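I caught Hok-lam Yip at 7 in the morning, before the Urnholm bakery opened, and he was already sweeping. Of course he was!

"Crumbs are my whole life," he told me, laughing. He used to clean offices for Trondwood (3000 desks, and he swears every one had toast under it), so a bakery floor doesn't scare him. I asked what he'd tell people at home. "Put the vacuum away. Big pieces first, by hand or with a pan. Then the little stuff." 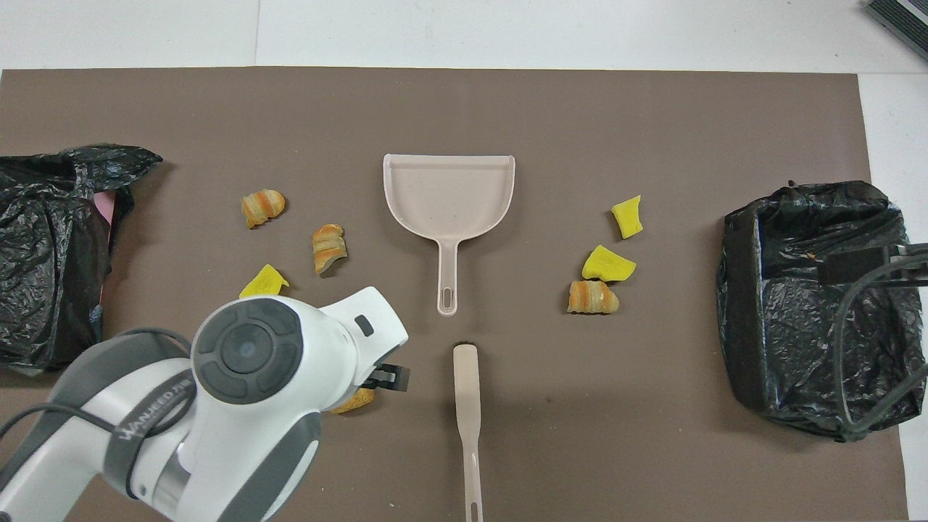 Pastry is the worst, Hok-lam says, because it flakes the second you push it too hard. He likes short, light strokes toward the pan and hates chasing bits around. Striped pieces like these, with torn yellow sponge on both sides of the dustpan, he'd take one side at a time. "And look, a hole in the handle," he said, pretty delighted. "Hang it up! Mine lives on a nail by the oven." Then he went back to his corner, still talking.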